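BENCH AND SMALL CASE CHECK – ROOM 6
Friday, morning round
Checked by: Alcides Brito
Area: Lacerda building, ground floor, white table + black two-part cases

1. Table stable, no rock when leaned on – OK
Comment: pushed all corners. Fine.

2. Table top clean – PARTIAL
Comment: smudges and small dark specks, wiped once with Jelunum spray, some stayed. Try again after lunch, diffrent cloth.

3. Table top undamaged – NO
Comment: thin line, curved, runs across the lower half from left of middle toward the right. Crack or deep scratch, can't tell. Fingernail doesn't really catch. Logged as 226. Keep cases off it if you can.

4. Front edge, no splinters or sharp bits – OK

5. Floor under and around table clear – OK
Comment: moved a bag to the hooks by the door.

6. Case outside – WORN, ACCEPT
Comment: black finish rubbed to gray in patches, edges and corners. Cosmetic. No sharp burrs, ran a thumb round the lot.

7. Label strip on lid – OK for now
Comment: corner not lifting. If it peels, do NOT glue it, ask Etport for a new one.

8. Case inside – OK
Comment: white interior, nothing left in it. No grit.

9. Lid and tray match – OK
Comment: tray and lid same footprint. Lid goes on level, don't force one end first.
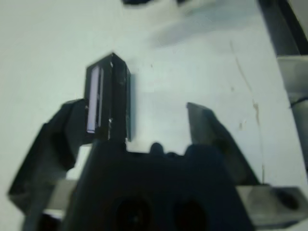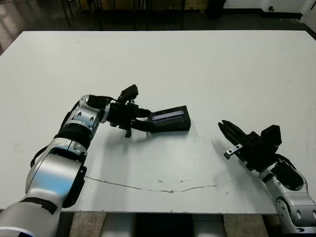
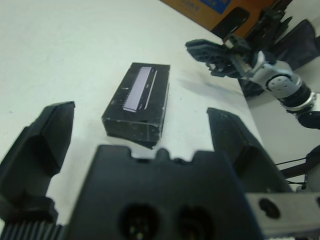
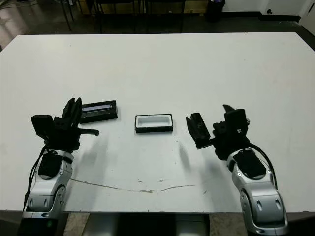 Items 3, 6, 8 and 9. Last picture: lid off, tray open on the table.

10. Case weight limit marked on shelf – NO
Comment: sticker gone from the Drulter shelf again. Limit is 24 lb for the whole shelf, wrote it on tape untill the new sticker comes.

11. Spare cases counted in – OK
Comment: 63 on the sheet, 63 on the shelf. Two were behind the door, put back.

12. Lighting at bench – OK
Comment: one tube slow to start, settles in almost 6 seconds. Not failing it for that.

13. Walkway to exit – OK
Comment: clear both sides. Door closer a bit stiff – told the front desk.

14. Cleaning stuff stored right – PARTIAL
Comment: Jelunum bottle was on the window sill, cap loose. Back in the cupboard, cap tight. Please.

To do
– Someone to look at 226 properly, with a lamp. Fill or replace top, their call
– Second wipe of table top (A.B., today)
– New sticker for Drulter shelf
– Recheck label strip next round, same lid

Result: PASS WITH COMMENTS. Table ok to use for light items only until 226 is closed. Nothing heavy on the line, no cutting on that surface, no hot cups either.

Signed A. Brito, 10:40
Copy in the folder by the door, other copy to Etport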